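Tiedemann Two-Arm Folding Cell: Setup and Care FAQ
Maintained by Adwoa Korletey, Rornus bench support

Which surface should the garment lie on?
Short-pile carpet or a similar woven surface. Smooth tabletops let the cloth slide when one arm pins and the other pulls. Lay the shirt out and leave the opposite gripper open, clear of the hem, until the first one is pressing on the sleeve. Trim bands and cuffs make good pinning points. 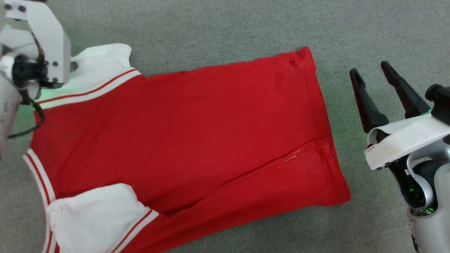 How often do the bracket screws need checking?
Every 200 folds, and again after any collision stop. Check them with the arm powered down. If a screw turns at all, take it out, clean the thread and refit it with medium threadlocker. Do not simply nip it up.

The cable at the wrist keeps snagging. Can it be shortened?
No. The loop is needed at full wrist rotation. Move the clip one position up the arm and run the Jelia range test before going back to work.

How do I check finger alignment?
Close the gripper with no cloth in it and look at the tips through the wrist camera. The two fingertips should sit side by side at the same height. A thin line between them is normal. A gap that widens toward one side means a finger is seated crooked – remove both, wipe the mounts and refit them as a pair.

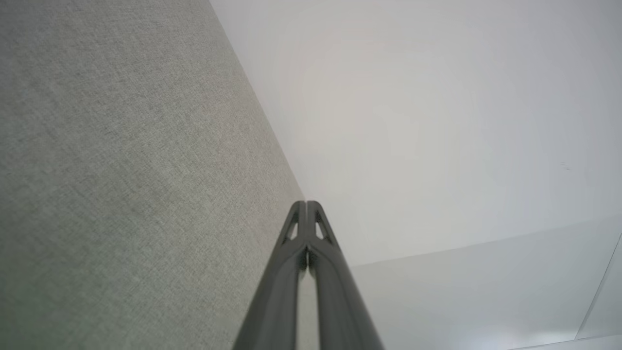 Repeat the check after 20 open-close cycles. If the gap comes back, replace the pair. Mixing an old finger with a new one gives uneven grip and usually shows up as pulled stitching.

What closing force should I set?
Start at level 2 for jersey and other light knits. Go up one level at a time if the cloth slips during the lift. The Flukach controller stores the value per garment type, so save before changing programs.

Error 174 appears at startup. What is it?
The wrist joint has not found its home position. Move the arm clear of the carpet by hand, cycle the power and wait for homing to finish. If the error returns, check the wrist connector for bent pins.

Is there a weekly routine?
Brush lint out of the finger openings, wipe the camera lens with a dry cloth and vacuum the carpet. We do ours on Sunday, when the cell is off. Do not use compressed air near the wrist joint.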